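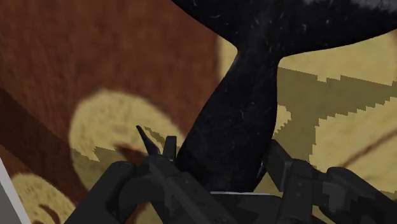

Chinyere says I should stop reading the outbreak news before bed, and that if I must read it I should at least read the ministry bulletin and skip the comments under it. She told me this on the phone at lunch, with her mouth full, while I was trying to get the clinic rota to add up. She's right, of course. I was up until one in the morning again, going back and forth between the measles numbers and people I've never met arguing about the measles numbers.

So, measles. We're at 18 confirmed cases in the district now, with more swabs at the lab, and the lab is slow because the courier only goes out in the mornings. If a swab gets taken after lunch it sits in our fridge overnight next to the insulin and somebody's yogurt (I have moved the yogurt twice, I have put up a sign, the yogurt comes back). Most of the cases are kids under five from the streets behind the Karras bakery, where half the families moved in last year and their vaccination cards are in a box somewhere, or in another town, or with a grandmother.

I spent the whole morning on the phone chasing those cards. It's funny what you get good at. I can now tell from the first hello if someone is going to be kind to me. One lady put me on hold, made herself a tea — I could hear the kettle and everything — and came back with all three of her kids' dates read out perfectly, batch numbers too. I could have kissed her! Then the next man told me measles is a rash and rashes go away, and hung up.

The afternoon was the vaccine session in the school hall. We'd planned for 40 kids and the line was out past the gate before we'd even got the cold boxes open. I was on the table with the forms, which I like, because you get to talk to everybody. The mothers were all asking the same thing, whether a baby of six months can have it, and I must have explained the extra early dose so many times that by four o'clock I'd started saying it in my sleep voice. Yes, in an outbreak, yes. And yes, you still come back for the regular ones later. Bring the card. Please bring the card.

One boy, maybe seven, asked me if he could have his in the leg so he could still play basketball. I said you don't play basketball with your legs? and he gave me such a look. He had it in the arm and didn't make a sound, and then his big sister screamed the place down and started off the entire back half of the line.

We ran out of the little syringes before we ran out of children. I hate that part. I had to walk down the line with a pad and take names, and I could see people deciding whether they'd bother coming back. A couple of them had taken the afternoon off work. The bus from Urkico only runs till early evening too, so the ones from out there had to go whatever we said. I've asked for a second box for the next session and been told it's "in the system," and I know where that system is, it's a tray on a desk.

The isolation room has two in it tonight. The little girl is doing better and ate some rice. Her cousin still has the cough and those sore red eyes, and he hates the light, so his mom has pinned her scarf across the window. She hasn't left his side. I brought her my sandwich and she ate it standing up. They want to keep him in until his chest sounds clearer, and I think she was relieved to hear it, she'd been scared we'd send them home.

My own feet are killing me. I got home after eight, sat down on the kitchen floor with my shoes still on and ate cereal out of the mug because every bowl was dirty. Mom called to ask if I'm "catching it," and I told her for the 15th time that I had both shots as a kid and she was THERE, she was holding my hand. She said she'd forgotten. Then she told me a long story about the neighbor's hip, and I didn't mind, it was nice to hear about a hip.

Tomorrow: call the regional store about syringes before they all go into their meeting. Finish the contact list for the Girnier Road nursery, I've only done the toddler room. Find out who has the other cold box, because I signed out two and only one came home. Ask Chinyere for her bean recipe. I've left my phone charging in the hallway so I can't read anything in bed, and the alarm's set for half past five.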